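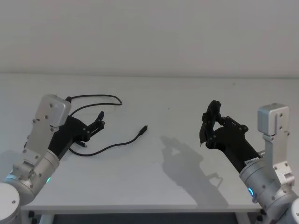 Cómo enrollar y guardar un cable USB-C sin cargárselo

Versión rápida, que voy con prisa. Vale para cables finos, de los de cargar el móvil. Los gordos de monitor van aparte, otro día.

Lo que hace falta: mesa despejada, a poder ser blanca o clara (un cable negro se ve enseguida). Una tira de velcro estrecha. Una bolsita con cierre. Nada más.

1. Desenchufar de los dos lados. Tirando del conector, nunca del cable. Sí, ya lo sabes. Todo el mundo lo sabe y todo el mundo tira del cable.

2. Estirarlo sobre la mesa. Sin tensar. Si hace ondas raras, dejarlo un rato suelto, se relaja solo.

3. Revisar las puntas. La zona mala es donde el cable entra en la pieza del conector. Si ahí está pelado o hace un codo, a la caja de reciclaje. Nada de cinta aislante, por favor.

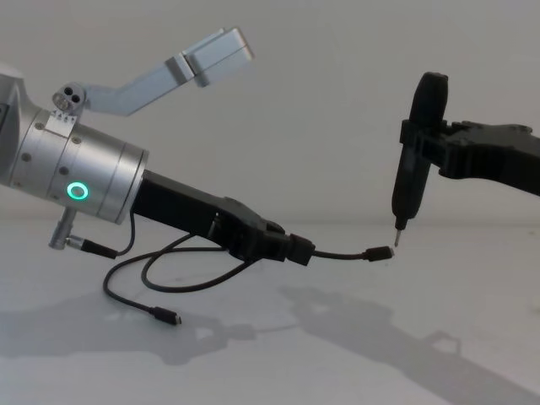

4. Coger siempre por la parte rígida, la más gruesa. El conector que quede al aire, sin apoyarlo de canto ni arrastrarlo por la mesa. Mirar dentro: pelusa, fuera con un palillo de madera. De metal no.

5. Enrollar. Primera vuelta normal, la segunda al reves (girando la muñeca hacia dentro), y así alternando. Vueltas del tamaño de la palma. Más pequeñas no, que coge forma y luego no hay quien lo estire.

6. Velcro. Flojo, que entre un dedo. Gomas elásticas no, se resecan y se quedan pegadas.

7. Bolsita y etiqueta. Yo pongo longitud y para qué es: «Alto, carga», «Kustis, datos». Los de solo carga separados de los de datos, que por fuera son iguales y luego te vuelves loco.

Océane Leclerc me preguntó si vale enrollarlo en la mano, entre el pulgar y el codo. No. Se retuerce entero. Eso para la manguera del jardín.

Otra cosa: el cajón. Tengo 19 bolsitas en uno y van de pie, como fichas, no en montón. Así se lee la etiqueta sin sacar nada. Los 2 que uso a diario ni los guardo, colgados de un gancho y listo.

Si el cable ya viene con un nudo, no tirar. Aflojar desde el centro y sacar la punta por el hueco, depsacio.

Falta la parte de los cables de monitor. La subo cuando pueda.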